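Fillau Residents' Forum
Board: Housing Standards and Shared Services
Topic: Proposed revision to the guest room bedding and cold weather storage guidance

Posted by: Yuk-lan Liu (Moderator)
8:10 a.m.

Members are invited to comment on the draft revision of Section 4 of the residence handbook, which governs bedding in the guest rooms and the storage of bulky winter items. The present wording dates from the period when Fillau had its own laundry. Laundering is now contracted to Rakmont, and several provisions no longer correspond to the service we receive.

The principal changes are as follows. Guest beds would be made up with a fitted sheet, a flat sheet and one blanket. The quilt would be supplied folded on top of the blanket, and the guest would decide whether to use it. Quilts would be sent to Rakmont after every stay of two nights or more, and otherwise aired on the premises. Residents would no longer be permitted to keep personal winter coats in the linen room.

Comments will be accepted until the end of November. Contributors are asked to refer to the paragraph number where possible.

Posted by: Kai-wen Lo
8:52 a.m.

I support the draft in general and wish to raise one concern regarding paragraph 4.2. A folded quilt left on the bed is convenient, but guests who do not need it have no suitable place to put it. In my experience it is placed on the floor, after which it must be laundered whether or not it has been used. I recommend that each room be provided with a lidded box or a shelf for this purpose.
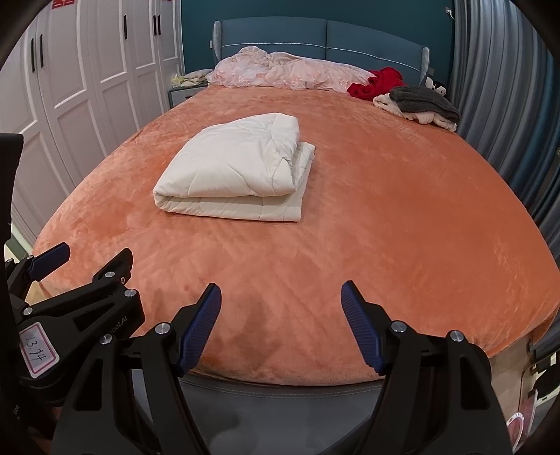

Folded white quilt on an orange blanket, as under draft paragraph 4.2.

I would also ask whether the plush blankets are to be retained. They are warm and well liked, but they shed in the first several washes and should not be laundered together with the white items.

Posted by: Suqin Qin
9:30 a.m.

With respect to the previous contribution, I do not agree that a box is required. The guest rooms on the north side are narrow, and any additional furniture would obstruct the wardrobe door. The simpler course is to keep the quilts in the linen room and issue them on request. This was the practice at the Oltlow residence during the years I lived there, and I recall no complaints.

I also question the laundering frequency. Rakmont charges by the item for quilts and by weight for everything else. In the last quarter the residence sent out 76 quilts. Had quilts been issued on request, I believe the number would have been far smaller.

Posted by: Kai-wen Chang
10:05 a.m.

The figure of 76 is correct, but it requires some context. Of those, 34 were residents' own quilts, submitted under the annual cleaning allowance. These would not be affected by a change in the guest room procedure. The possible saving is therefore less than Ms. Qin's post suggests.

I would further note that issue on request depends on a person being present to issue the item. The front office closes at 6:00 p.m. Guests commonly arrive later than that, and they discover that the room is cold later still. A guest should not have to telephone a resident at midnight to obtain a quilt.

Posted by: Suqin Qin
10:21 a.m.

I accept the correction regarding the residents' own quilts. I do not accept the second point. The host resident is responsible for the comfort of the guest under Section 2 and may collect a quilt before the office closes. That obligation already exists and is generally observed.

Posted by: Cheuk-hei Shek
11:47 a.m.

I write regarding paragraph 4.6, which has so far received no attention. It would remove winter coats from the linen room with no alternative provided. Many of the apartments have a single closet. A quilted coat of full length occupies as much space as four ordinary jackets, and the owners of such coats are not being unreasonable when they ask for somewhere to keep them between spring and fall.

I understand the reasons for the change. The linen room is intended for clean linen, and coats have been left there without names for several years in succession. The difficulty could be met by a labeling rule. Each coat would carry a tag showing the apartment number and the month of deposit, and any coat not collected within twelve months would be returned to its owner or donated.

There is also the matter of how such coats are stored. The present handbook instructs residents to use vacuum bags. This is poor advice for anything with a padded filling, particularly down, which loses its loft if it is kept compressed over a long period. A coat of this type should be cleaned, dried completely and either hung in a breathable cover or laid flat with the sleeves arranged along the body.

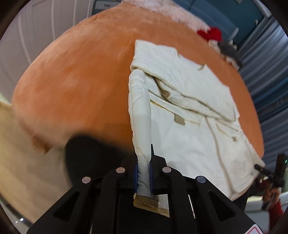

If folding cannot be avoided, the coat should be folded loosely, as few times as the shelf allows, and nothing heavy should be placed on it. Fastenings should be closed beforehand so that they do not catch on the lining. I ask that the sentence on vacuum bags be deleted from the handbook regardless of the decision on paragraph 4.6.

Posted by: Kai-wen Lo
12:15 p.m.

I second the request concerning vacuum bags. I followed the handbook with a down coat two winters ago, and it did not recover its shape until it had been through the dryer on low heat several times.

On labeling, I would suggest that the tags be cloth. Paper tags become detached.

Posted by: Kai-wen Chang
1:02 p.m.

I must oppose the retention of coats in the linen room, with or without tags. Rakmont's agreement requires that returned linen be stored apart from personal clothing. If we disregard that condition, any claim for soiled or damaged items may be refused. The basement cages beside the Wu entrance are dry and are largely unused, and I would propose a hanging rail there instead.

Posted by: Cheuk-hei Shek
1:40 p.m.

The cages were damp in the spring when I inspected them. I would accept the basement if a humidity reading is taken over a full month and the results are posted on this board. I would not accept it on assurance alone.

Posted by: Yuk-lan Liu (Moderator)
3:25 p.m.

I thank members for their contributions. The following has been recorded.

The sentence recommending vacuum bags will be removed from the draft. No objection has been received, and the correction will be made in the next version.

Paragraph 4.2 remains open. There are two positions, namely the quilt supplied on the bed and the quilt issued on request. Mr. Lo's proposal for a box or shelf will be noted as an amendment to the first. Measurements of the north side rooms have been requested.

Paragraph 4.6 is deferred until humidity readings from the basement cages are available. Coats presently in the linen room may remain there in the meantime, provided that they are marked with an apartment number.

Posted by: Suqin Qin
3:51 p.m.

Please record that I also asked for paragraph 4.3 to be reconsidered in respect of laundering frequency. It does not appear in the summary.

Posted by: Yuk-lan Liu (Moderator)
4:04 p.m.

The omission is noted, and paragraph 4.3 has been added to the list of open items.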